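Getting Stains Out of a Marble Counter (the poultice way)

Filed under: Kitchen / Cleaning / Stone & Tile

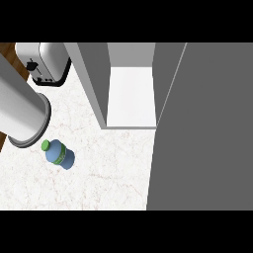 OK quick one today. Coffee ring, oil spot, that orange splotch from the curry. If it's been sitting a while, wiping won't do it. The stain is down in the stone and you need to pull it back up. That's what a poultice is. Paste, plastic wrap, wait.

First — is it really a stain? If the spot is dull and lighter than the rest, it's an etch. Lemon, vinegar, wine did that. A poultice won't touch it, you need polishing powder and that's a whole other page.

What you need

- baking soda
- water OR 3% hydrogen peroxide (see below)
- plastic wrap
- painter's tape
- plastic scraper, an old gift card is fine
- soft cloths, 2 or more
- stone soap. I use the Cloltar one, any pH neutral kind works

Which liquid?

Oil, butter, grease: baking soda and water.
Coffee, tea, juice, sauce: baking soda and peroxide. Light stone only!! Peroxide can lighten dark marble.
Rust: stop. Rust is its own thing, call a stone person.

Do not use vinegar. I know every cleaning page says vinegar. Not on marble. Same for lemon and those bathroom sprays.

How to do it

1. Clear the counter and wash the spot with stone soap. Dry it.
2. Test first. Back corner, small dab, leave it 6 hours. Any change in color, don't go on.
3. Mix to a paste like peanut butter. Runny is no good, add more soda.
4. Spread it thick over the stain and a bit past the edges.
5. Cover with plastic wrap, tape down all the sides. Poke a few little holes.
6. Leave overnight. Don't peek.
7. Plastic off. Let the paste dry all the way out. Takes longer then you think, in my kitchen it was most of the next day.
8. Scrape up gently, rinse, dry with a clean cloth.
9. Look at it in daylight. Still there but lighter? Go again. My oil spot by the stove took 3 rounds.

After

Reseal. The poultice can take some of the sealer with it. Wipe on, wait as long as the bottle says, buff off. Don't let it dry on the surface or you get a haze and that is a pain to remove.

To check your sealer, put a few drops of water on the stone. Beads up, fine. Soaks in and goes dark, time to seal. I do mine every September becuase otherwise I forget.

And coasters. Trays under the oil bottles too.

Etch marks page coming next, still testing powders.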